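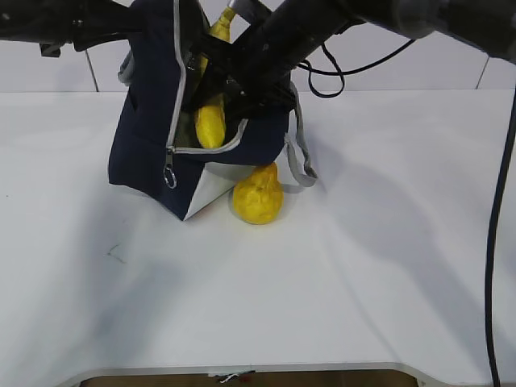

Sallia arm with the gripper down in the bag. Yellow pear in front.

Sallia desktop arm kit, sold by Clivar – my review after one winter of use
Posted 2022-01-30

Quick one, I have to be at work in an hour. A few people at the Urkenach shop asked if they should buy the same kit so I'm putting it all in one place.

Paid 537 for the arm and gripper. Power supply extra. Mounting plate extra too, which annoyed me, you can't run the thing without one. Shipping was slow but the box was packed well and nothing was missing except one bag of washers. Clivar sent those in a week, no argument.

Build. Two evenings if you've done anything like this before, a weekend if you haven't. The printed booklet is bad. Small drawings, and step 42 has you tighten a joint you have to open again a few pages later. Get the PDF off their site, it's a newer version and that step is fixed. Screws are decent. Hex key in the box is soft junk, use your own.

Cables are my biggest gripe. There's a lot of cable and no real plan for where it goes. The clips they give you pop off when the shoulder swings wide. I left a big loop of slack up high and that works, but it looks like a mess and I still check it before every run. If you route it tight like the booklet says you will pull a plug out. Ask me how I know.

Arm itself is good. Smooth, quieter than I expected, repeats well enough for what I do, which is putting stuff into bags and boxes. Beatrice Chege and I are trying to get something going that packs small soft goods, so it's mostly toy fruit and a zip tote for practice. Soft bags are hard! A box holds still. A bag leans, the opening folds over, the handle gets in the way, and every time you touch it it's a diffrent shape.

Gripper gets a B from me. Strong enough, good hold on anything with a neck or a stem end. Pears are fine, grab the narrow part and go. Round things it tends to squeeze out sideways unless you come at them straight down. 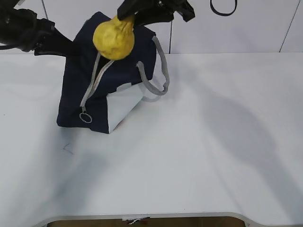 The other thing with the gripper is width. The fingers are bulky and when you go into a narrow opening they eat up most of the room. I'd pay for a slim set. Clivar says March for those. We'll see.

Software. The arm comes with a basic teach program, fine for moving from A to B and playing it back. Past that you want Majimbun, which is free and has a profile for the Sallia already. Setup took me one evening, most of it hunting for the right serial driver. Once it ran it ran. We logged 306 pick and place runs on it before I had to redo the zero on the wrist, and that took maybe five minutes. One crash so far, my own fault, laptop went to sleep in the middle of a move. Turn sleep off.

Things I'd tell you before you order:

Bolt it down or clamp it hard. It walks if you don't.

White table was a good call for the camera work, but shadows from the arm itself still mess with it. Move your lights around before you blame the code.

Mark your bag position on the table. Pen is fine.

Buy spare finger pads with the order, shipping on there own costs more than the pads.

Is it worth it? With the plate, power supply, pads, better clips and a second camera I'm at nearly 1000 now, so don't go by the sticker price. For a shared shop split between a few of you, yes. For one person who just wants to play with an arm at home, there are smaller ones and I'd start there. I'd still buy this one again, mostly for the joints, they've stayed tight and I haven't been gentle.

4 out of 5. Point off for the cables and the booklet. Will update when the slim fingers show up, if anyone has tried them already leave a comment.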